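Sunday, very late, tea gone cold

What a day! I meant to write this up on the bus home but I was too wound up and just looked out the window and grinned like a goof the whole way. So now I'm at the kitchen table in my socks with toast crumbs everywhere, trying to get it all down before it turns to mush in my head.

Three weeks until the Trinditz Challenge and today was the first time the table tasks felt like ours. The club got the lab from 9 in the morning and we had it right through to supper, which never happens. I was the first one up the stairs and I had the whole place to myself long enough to eat a muffin and reread the rule sheet. It's two pages, and I could probably recite them by now. Household tasks, plain table, no marking the surface, no touching the arm once the clock is going. Points for finishing, and points off for anything tipped over that isn't meant to be.

I'd been given the view checks to do, and I was a bit sulky when I saw that on the whiteboard because it sounded like the boring job. It wasn't! You sit with the wrist view up on the monitor and think about what the program has to go on at that moment, and it's so much less than you'd expect. I always picture the table the way I see it standing beside it, everything laid out nicely. From down at the wrist there's a great big stretch of nothing and then a bit of bowl.

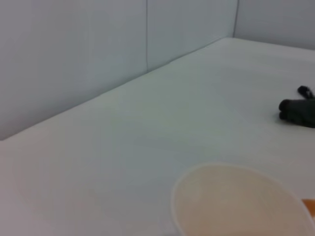
Wrist view, bowl and grey cloth. Saved this one for the logbook.

I printed a copy and taped it into my own notebook too, with arrows all over it. The cream colour of the bowl is warm enough against the table that I think we can stop fussing with the contrast setting. The dark cloth is dead easy to pick out. White things are going to be the trouble (white on white on white, thank you very much, whoever chose the table) and I wrote that in capitals with a box around it.

We've named the program Obi, by the way. The vote was last week and I lost, I wanted Troltley, which I still think is the better name and which is now the name of the parts cart as a consolation prize. I've made a label for it and everything.

After that we went on to cups. I love the cup task. It's the one I wrote the approach for, the bit where the arm comes down over the table with the fingers apart and has to choose its moment, and I've been fiddling with it at home in the simulator for ages. In the simulator the cup is a perfect grey cylinder and never gives you any grief. A real paper cup is light and tapered, and it has a soft rim. Squeeze too much and it buckles, squeeze too little and you've got a spill and nine people groaning behind you.

My plan is to come in high, wait, then go down slowly with the fingers wide. Slower than anybody else on the team wanted, I should say. We argued it out over sandwiches and I got my way for now, on the condition that I find the time somewhere else in the run. Fair enough. I stood there for the longest time with my chin practically on my fists, watching that gap between the fingers and the rim of the cup, holding my breath as though that would help. The little green light on the wrist is very calming, I've decided. I'd like one for my bedroom. 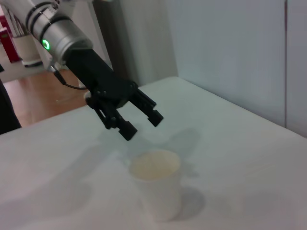

The messy part

Okay so the spill task. This is the one that's worth the most and the one I've been dreading, since I've got nothing to do with the code for it and can only stand around being nervous. Both sides of the table have a job. The left arm works with the cloth and the black hand on the right is there for whatever needs steadying, and the two of them have to keep out of each other's way. The part on the left/right timing in our notes is 100 lines long and full of crossings-out in four colours of pen.

I got to be the one reading out the steps while the others watched the numbers, and I felt like the announcer at a hockey game. I'd thought the puddle would be the hard thing to find, and of course that's silly, it's a bright little amber blob and the only colour on the whole table. It's the cloth! A folded white cloth lying flat on a white surface, exactly what I'd put in my box in capitals. You get a thin bit of shadow along the edges and some creases and that's your lot.
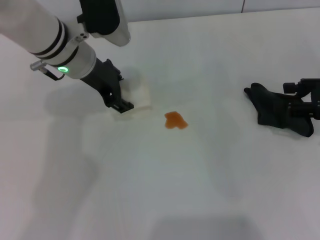

So somebody suggested we have Obi look for the shadow and forget about the cloth, and I think that's brilliant. I want to try it with the lights at different levels, because the hall at the competition will be lit completely differently and I don't trust a shadow I haven't met. The other question is where to grip. By a corner gives you lots of cloth to work with but it could drag and fold under itself. Closer to the middle and you've got a nice firm pad, but then the fingers are right over the wet and I really don't want to be the person cleaning juice out of a gripper. I've volunteered to write out both versions and we'll put them side by side.

I also learned that the wiping path shouldn't start in the middle of the puddle. You come in from the outside edge and work inward, same as Mum taught me with gravy on the good tablecloth. I've been doing it right my whole life and never thought of it as an algorithm!

To do before next session:
- write up both grips for the cloth
- slow approach for the cup, find the lost seconds
- ask Privetance about the practice table (they're lending it to us and I keep forgetting to find out for how long)
- bring more paper towel, the good kind
- new tape for the label on Troltley, it's peeling already

My feet hurt and I smell faintly of orange juice. I have a history quiz first thing and I haven't opened the book. I'll read the chapter on the bus. Or I'll do the grip notes on the bus and read the chapter at lunch, that's more likely.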